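# Making Cut Tulips Last (and Look Great Doing It)

Tulips are my favorite spring flower, and they're also the one I get the most mail about. They droop, they lean toward the window, they keep growing after you cut them! All of that is easy to handle once you know their habits.

## Buy them closed

Pick bunches where the buds are still shut but showing color. Squeeze the leaves gently near the base - fresh ones squeak. I get mine from the Saturday stall in Wovbridge, and the buds there are usually tight enough to give me a full week.

## Trim and wrap

1. Cut 2 cm off each stem with a sharp knife, straight across or at a slant.
2. Pull off any leaf that would sit under water.
3. Roll the whole bunch in newspaper up to the tips of the buds, snug but not crushed.
4. Stand the roll in a bucket of cold water for two hours, somewhere dark.

The wrapping step is the magic one. Limp stems fill up with water while the paper holds them straight, and they stay that way when you unroll them.

## Pick a vase with some height

You want something that reaches about halfway up the stems. A straight-sided cylinder is perfect for a full bunch, and a dark one makes red petals glow. Wide bowls let everything flop outward (lovely in a painting, maddening at dinner). 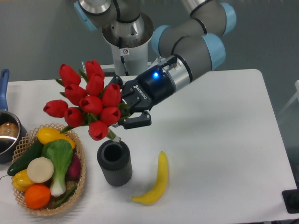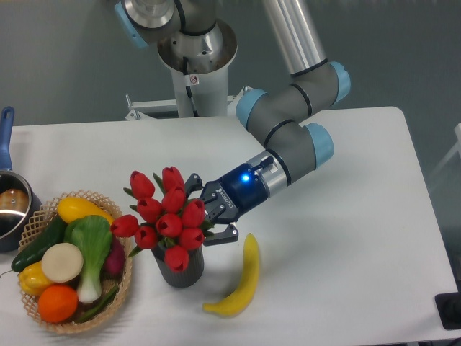
*Red tulips and a dark gray cylinder vase on a white table.*

## Water, and not much of it

Fill to a hand's width and top up daily with cold water. My Rulton jug holds 2,000 ml, so one fill does the kitchen and the hall. Skip the pennies and the aspirin - I've tried both and saw no difference at all.

Keep daffodils out of the same vase until they've stood alone overnight. Their sap is rough on tulips.

## Turn the vase

Give it a half turn every morning and the stems will bend back the other way. If they've grown too tall by midweek, trim them again and move them to something shorter.

For your own supply next year, get bulbs in the ground in October. I put in 200 last fall and I'm already clearing space for more!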